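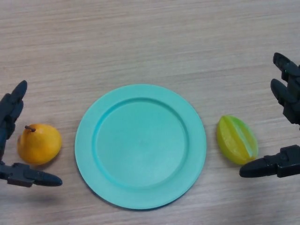

# Häufige Fragen zum Tag der offenen Tür bei Skekeo

Stand: August. Wird ergänzt, sobald jemand etwas Neues fragt.

### Wann und wo?

Halle 3 auf dem Gelände Isby, Einlass ab 10 Uhr. Das Navi schickt Sie gern zur Laderampe von Van Damme. Dort kennt man das Problem und zeigt Ihnen den Weg, inzwischen mit sparsamer Gestik.

### Muss ich mich anmelden?

Ja. In eine Vorführung passen 40 Personen, im letzten Jahr kamen über den Tag verteilt 483. Wer ohne Anmeldung kommt, darf warten und Kaffee trinken. Den Kaffee haben wir seitdem verbessert, die Wartezeit nicht.

### Was wird gezeigt?

Am Tisch arbeitet Grindwood, unser zweihändiger Aufbau. Die Aufgabe: Obst auf einen Teller legen. Links liegt die Birne, rechts die Sternfrucht, in der Mitte steht der türkisfarbene Teller. Jede Hand ist für die Frucht auf ihrer Seite zuständig.

### Und dafür braucht man einen Roboter?

Zum Tischdecken nicht. Uns interessiert, wie zwei Hände sich einen Teller teilen, ohne zusammenzustoßen. In manchen Familien ist das ebenfalls ungelöst.

### Ist das Obst echt?

Nein, Spielzeug. Bitte trotzdem nicht mitnehmen. Es fehlt uns bereits eine Banane.

### Warum ausgerechnet eine Sternfrucht?

Wegen der Rillen. Eine rundliche Birne lässt sich ganz anders fassen als etwas Längliches mit Kanten. Außerdem wollte niemand mehr Äpfel sehen.

### Wie lange dauert ein Durchgang?

Angesetzt sind 126 Sekunden, einschließlich der Pausen, in denen scheinbar nichts passiert. Da wird gerechnet. Klatschen hilft nicht, stört aber auch nicht.

### Was, wenn etwas herunterfällt?

Dann heben wir es auf und fangen von vorn an. Die Vorführung ist kein Film.

### Darf ich der Hand die Hand geben?

Während der Vorführung bleiben alle hinter der Absperrung. Danach schalten wir ab, und Sie dürfen die Finger vorsichtig anfassen. Einen festen Händedruck erwarten Sie bitte nicht.

### Sind Kinder willkommen?

Sehr. Sie stellen die besseren Fragen. Für die Kleineren steht vorne eine Bank.

### Darf ich fotografieren?

Ja, ohne Blitz. Die Kameras am Aufbau reagieren darauf empfindlich, das Team auch.

### Kann man Grindwood kaufen?

Nein. Das Formular am Ausgang ist für Rückmeldungen, wird aber jedes Jahr für Bestellungen benutzt.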